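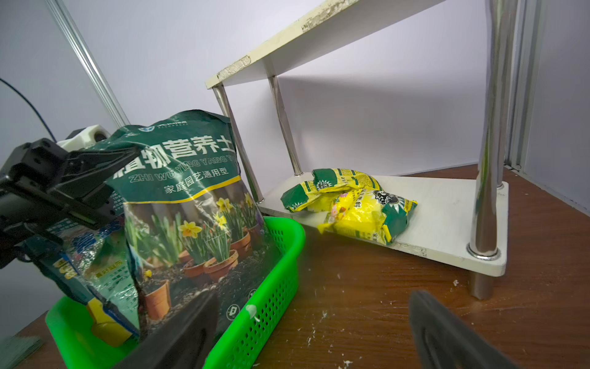
Two-tier shelf and mesh basket, the potting corner set – review after one growing season

Last updated: November 11, 2023

Short version: basket yes, shelf sort of. Long version, typed with dirt under my nails, so bear with me.

I bought both from Hendar, the little garden supply place in Urkedmont, back in March. 381 for the pair in local money, delivery included, which felt like a lot for a plastic basket and two boards on legs. But I was sick of keeping soil in the hallway. Needed one corner of one table where everything lives. Small apartment, no balcony worth the name, 17 pots along the window.

The basket first. Bright green, and I mean BRIGHT. Plastic, with perforated mesh sides. Takes a big bag of potting soil standing up, with room behind for a smaller bag leaning at an angle. This is the whole reason to buy it. A big soil bag on its own slumps the minute it's half used, and then you've got soil on the floor. In the basket it stays put. I scoop from the top, fold the corners over, done.

The soil I keep in it is the general purpose home gardening kind, green bag, daffodils on the front. Not reviewing it here, it's fine, my daffodils have never looked like that.

Mesh sides – good and bad. Good: air gets through, and you can rinse the thing in the shower in a minute flat. Bad: the fine stuff goes straight through the holes if you spill inside the basket. Put a sheet of newspaper in the bottom. I didn't for months and kept wondering where the crumbs on the table came from. Most of them aren't even soil, they're the little white bits. Those get everywhere. Wipe the table with a damp cloth, a dry one just pushes them around.

I've got a little white peg on the rim for clipping the bag shut. Any clothespin would do. Don't buy special bag clips, I did once and teh spring went in a week.

Rim is stiff enough to carry with a full bag in it, two hands. One hand and it bends. Hasn't cracked. Tanko Jibrin downstairs has had the same one for longer than me and his has gone a bit pale on the window side, mine not yet.

Now the shelf. White boards, four shiny metal posts, little feet. Went together quick, no tools, though two of the feet needed a second try before it stopped rocking. Stands on the tabletop fine. Doesn't scratch the wood so far.

What I like: the gap. Fertilizer packets go on the bottom board, out of the way, and I can reach them without moving anything. Before this they were in a drawer with the batteries. Posts wipe clean. No rust.

What I don't like: the front edge of the top board. It chipped. I set pots down on it, not gently, sure, but that's what a shelf in a potting corner is for?? And where it chipped it stains. Yellowish, all along the edge. Tried dish soap, tried baking soda paste, tried a melamine sponge. The sponge took off a little of the yellow and some of the shine with it. I've stopped caring but if you want it to look nice in a living room, no. Run some white tape along the front on day one. Wish I had.

Also the bottom board sits low. Not much clearance under it, so soil collects and you have to lift the whole shelf to sweep. Annoying every single time.

I wrote to Hendar about the chipping. Got an answer from Ayodele Akpan, polite, quick, offered me a replacement board for the cost of shipping. Didn't take it becuase it'd only chip again. Fair offer though, and I'm counting it in their favor.

Looked at the Pilludside version before buying – three tiers, heavier boards, metal edge strip. Too tall to go under my window ledge. If you've got the height I'd say look at that one first. The Feyisa basket is cheaper than the Hendar but solid sided, and I wanted the mesh. Your call. Solid probably means less mess, come to think of it.

Ratings, out of five:

Basket: four and a half. Loses the half for leaking.
Shelf: three. Sturdy, useful, ugly after six weeks.
Price: three. Get the basket on its own if they'll split the set. They did for a friend who asked in the shop, so ask.

Will I keep it all? Yes. Repotting used to take a whole evening with the hauling stuff out and putting it back. Now I just start. Two pots done tonight before dinner, and the spider plant is next, it's been root bound since summer.

Will update if a foot falls off.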